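### 4.2 Where the fruit goes

Households in our study owned fruit bowls. Most owned several, received as wedding presents and kept in cupboards with the fondue set. The fruit itself lived elsewhere, and the most common elsewhere was the table, in a state our participants called "just for now". Inga and Ccori [14] recorded a "just for now" lasting 23 days, which ended only because the bananas did.

We treat the table as a working surface with its own habits of storage. Three of these came up often enough to need names. *Settling* is when fruit is put down and left where it stops. *Pairing* is when like ends up beside like, usually without anyone admitting to having done it. *Lodging* is when fruit moves into packaging meant for something else, such as a box lid, and stays there as though it paid rent.

Hayashi's earlier account of small kitchens [9] holds that lodging is a sign of a full table. Our notes do not bear this out. Participants lodged fruit on tables with plenty of room, and several defended the practice with some heat. "It has sides," said one, of a lid, and considered the matter closed. 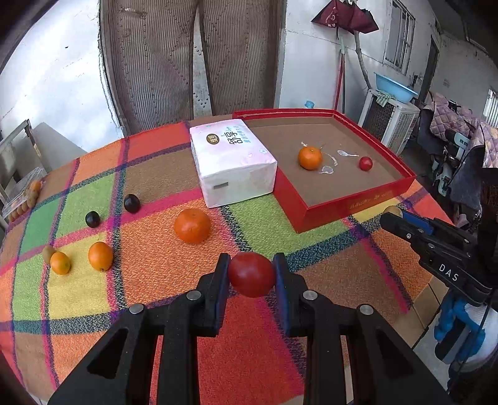
**Figure 3.** Mixed fruit on a checked blanket, with two plums and two small orange citrus fruits paired at the left and a tangerine and a tomato lodged in a red box lid. The packet of tissues was coded as a resident.

Does a patterned cloth make people tidier with their fruit?

Only a little, and chiefly with the first few pieces. Participants given a checked cloth began by setting fruit neatly within the squares, then lost interest at about the point where the kiwis came out.

The tomato deserves a paragraph, having caused more argument among the authors than any other item. Savolainen wished to leave it out on culinary grounds. Hallgrímsson wished to keep it in on botanical ones, and brought a book. We settled on the rule that anything a household stores with its fruit counts as fruit — a rule that also let in an onion, two lemons made of soap and, in one flat, a set of keys. The soap lemons were later removed from the sample. The keys had already been removed by their owner, who was late.

Across all homes we coded 1,112 placements. Of these, 700 were settled, 200 were lodged, and the remainder were either paired or disputed. Disputed placements are listed in the appendix with both coders' remarks, lightly edited for tone. Bowls, where we found them in use, held mostly post, and we return to the post in Section 4.3.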